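Comunidade Bruddale – Ajuda entre moradores
Categoria: Cozinha e equipamentos domésticos

Milho-verde cozido para evento coletivo: momento do sal e tempo de fervura

Publicado por Secretaria_Hernthorpe

Prezados,

A associação de moradores do conjunto Hernthorpe realizará, em novembro, seu almoço anual, e coube a esta secretaria organizar o preparo do milho-verde. Temos recebido orientações divergentes quanto ao procedimento e gostaríamos de uniformizá-lo antes de redigir a ficha que será entregue às equipes de cozinha.

A primeira divergência refere-se ao sal. Parte das equipes sustenta que o sal adicionado no início do cozimento endurece os grãos; outra parte o acrescenta desde o princípio e não relata prejuízo algum. A segunda refere-se ao tempo: a ficha do ano anterior indicava fervura prolongada em panela de pressão, com resultado considerado excessivamente mole por vários participantes.
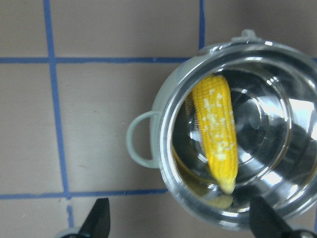
Informamos que as espigas serão adquiridas na véspera, ainda com palha, junto ao entreposto Irnasbridge, e que disporemos apenas de fogões domésticos. Não há possibilidade de locação de equipamento industrial. Solicitamos, se possível, indicação quanto ao armazenamento das espigas entre a compra e o preparo.

Agradecemos antecipadamente.

2 respostas

Publicado por CozinhaVerveridis

Prezada Secretaria,

Na cozinha-escola Ververidis adotamos o procedimento abaixo, que pode ser transcrito na ficha sem alterações.

Armazenamento. As espigas devem permanecer com a palha e sob refrigeração até o momento do preparo. O açúcar natural do grão converte-se gradualmente em amido após a colheita, e a temperatura ambiente acelera essa conversão. Espigas deixadas em sacos fechados, em local quente, perdem doçura de um dia para o outro.

Limpeza. Retirar a palha e os fios somente na hora de cozinhar. Os fios remanescentes saem com facilidade sob água corrente, com o auxílio de uma escova macia. Aparar a base caso esteja ressecada.

Cozimento. Levar à fervura água suficiente para cobrir as espigas. Para uma panela de 2000 ml, recomenda-se colocar apenas a quantidade que permita à água circular livremente. Introduzir o milho com a água já fervente, tampar e contar 10 minutos a partir da retomada da fervura. Espigas mais maduras, de grão amarelo intenso e casca firme, podem exigir o dobro desse tempo. A verificação faz-se com a ponta de uma faca em um grão do centro da espiga.

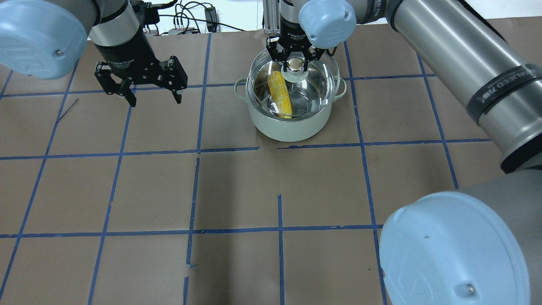 Sal. O endurecimento costuma ser atribuído ao sal, mas, em nossa prática, a maturação da espiga pesa muito mais no resultado. Ainda assim, para evitar discussões entre as equipes, sugerimos cozinhar sem sal e temperar ao servir, com manteiga salgada ou salmoura leve mantida em recipiente à parte. Tal providência atende também aos participantes com restrição de sódio.

Panela de pressão. É adequada para milho mais velho. Para milho tenro, não a recomendamos em eventos, pois impede a verificação do ponto durante o processo, e poucos minutos de diferença comprometem a textura.

Manutenção. Depois de cozidas, as espigas não devem permanecer na água quente por tempo indeterminado. Convém escorrê-las, cobri-las com pano limpo e servi-las em seguida, organizando o cozimento em levas sucessivas conforme a saída.

Publicado por Morador_Bloco142

Boa tarde. Concordo com o exposto quanto ao sal. Em minha residência acrescenta-se uma colher de açúcar à água e o resultado é satisfatório, embora eu não saiba informar se há fundamento para isso. Recomendo guardar a palha mais clara, que serve para embrulhar pamonha.

Comentário de Secretaria_Hernthorpe

Agradecemos as contribuições. A ficha seguirá o procedimento da cozinha-escola, com o sal servido à parte. Consultamos ainda se as espigas podem ser descascadas na noite anterior, por razões de escala das equipes.

Comentário de CozinhaVerveridis

Podem, desde que envolvidas em pano úmido, acondicionadas em recipiente fechado e mantidas na geladeira. Haverá alguma perda de frescor. Sendo possível, descasquem pela manhã.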